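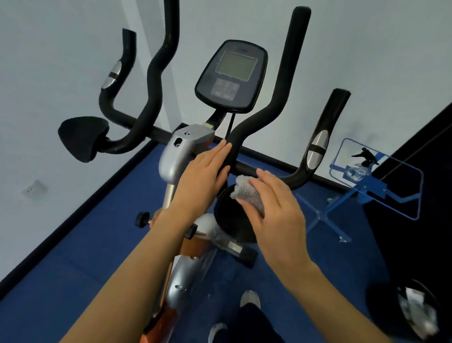 The ad said 790, firm, and I have never believed the word firm in my life.

It was for the whole lot. The woman at Jinholm told me on the phone that the gym was closing its back room and that everything had been "lightly used and lovingly kept." I wrote that down on the back of a gas bill so I could read it to her later in the same tone of voice.

My sister wanted the bike. She had a plan that involved a bike, a sheet of paper from her doctor, and me driving. I had been present for the plan with the rowing machine and the plan with the Griltetti blender, which now holds wooden spoons. So I went along in February the way you go to a school play, prepared to clap.

There was someone cleaning when we got there. I distrust cleaning. When a man wipes down a car as you walk up the driveway, you should look at the other side of the car.

"They do that every day," said the woman from Jinholm.

"Every day," I said.

"Twice, if it's busy."

My sister gave me the look. I went and read the notices on the corkboard. One was for a program called Vulix that promised a new spine in 11 sessions. Another asked members to please return the small key. I pictured the small key in a kitchen drawer somewhere in town, next to the dead batteries, belonging now to a person who had also had a plan.

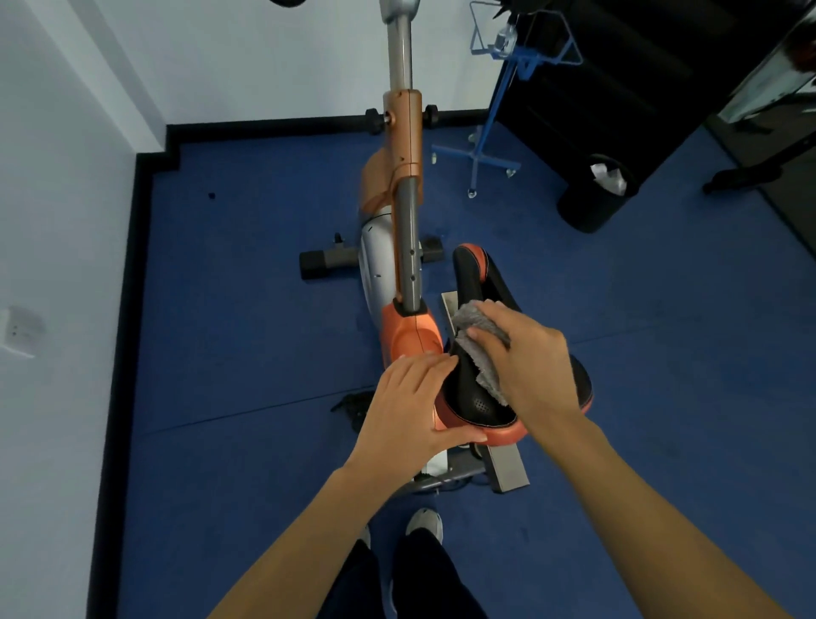

The saddle gets its wipe, gray cloth on black.

"Sit on it," I told my sister.

"I'm waiting till they're finished."

"They're finishing because you're here."

She didn't answer. She has gotten good at that since the divorce. She stood with her purse held in front of her in both hands and watched the cloth go over the seat, and I saw that she was already fond of the thing. I knew the price was going to be 790 after all.

I tried anyway. I asked how old it was. Four years, the woman said, maybe a little more, it had come from the Lyimo place across the river when that one shut. So it had outlived two gyms. I said this didn't speak well for it. She said it spoke pretty well for the bike.

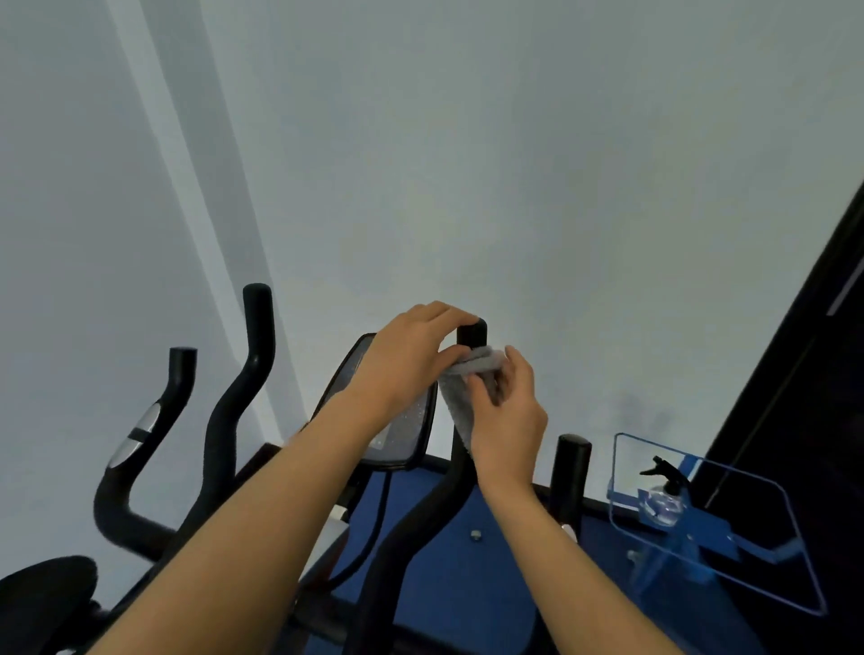

"Does it fold?" my sister asked.

"It's all one piece, hon. You want to measure your door before you take it home."

My sister turned to me. She had not measured her door. I had not measured it for her, though I'd thought of it in the shower that morning and decided it was her lookout.

We sat in the car for nine minutes with the heater going. She said she had slept badly since October. She said that at night she went up and down the hall in her socks, and that it might as well be a bike. The hall was cold and the bike could go by the window. I hadn't known about the hall. I live four streets away, I have a key, and I talk to her most mornings, and I had taken her word for it that she was fine.

"You could have called," I said.

"You'd have said drink some warm milk."

I would have said that. I'd have said it in the voice I had been saving for the woman from Jinholm. 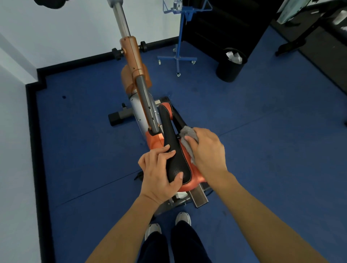
So we went back in. I asked for a tape measure, and the woman had one on her belt, as if she'd been expecting us. I wrote the width on the gas bill under "lovingly kept." Then I asked whether she would sell the one bike and leave the rest, and what she would want for it, and she named a number I thought was too high. I told her so.

She said it was firm.

My sister had her checkbook out before I could turn around. I still don't think she'll use it past spring. I told her I'd come by at ten that night, after she'd had her supper, and see whether the seat was at the right height.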